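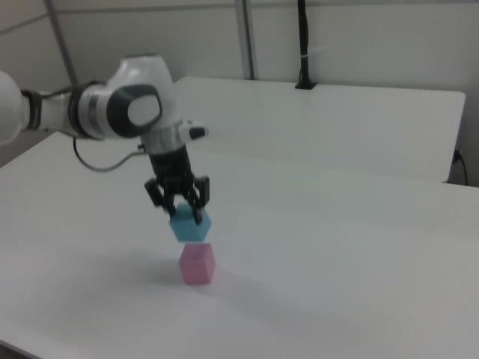

Soledad Toledo
Research Fellow, Household Studies, Solano College

Home Contents Previous Next Search

4. What families told us about the kitchen table

We had meant to spend only a short while on tables, and readers who have followed us through the sections on stoves and pantries may wonder why this one has grown so long. The simple answer is that people in Tadmont love to talk about them. Of the 50 households we visited in October, 11 still eat at a table that came from a grandparent, and in nearly every one of those homes the table was the first thing we were shown, before the coffee was poured and well before anybody had looked at our questions.

What struck us, going back over the notes, is how often a table's size had settled the shape of the evening meal. Mrs. Zolta, who raised two families at the same table (her own and later her sister's), remembered the children eating first and the grown-ups after, and she was quite firm that this had to do with chairs and had no bearing on manners. The Mamani household had gone the other way and bought a bigger table than the room could comfortably take — you had to turn sideways to reach the sink — so that everyone could sit down together on Sundays and holidays.

Surfaces came up almost as often as size. Older speakers liked a table that showed its wear, and would run a hand over a burn or a knife mark while telling us how it got there. Their daughters and sons tended to prefer something pale and smooth that could be wiped down in a minute, as in Figure 2.
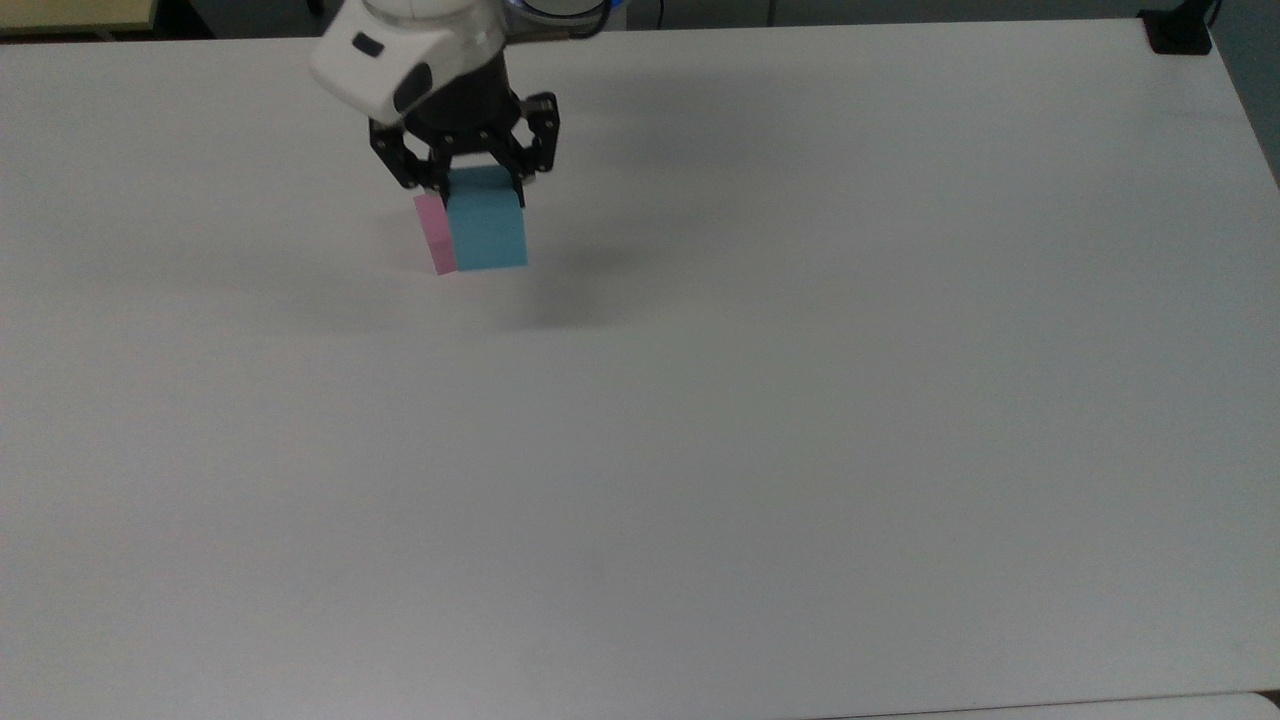 Figure 2. A broad, pale tabletop with a smooth, matte surface.

We don't want to make too much of this difference. Several of the younger cooks kept an old table in the basement or on the porch and brought it in for Thanksgiving, and one told us she did her baking on it all winter. Still, the preference was steady enough that we come back to it in Section 5, where we take up the question of who does the cleaning and when.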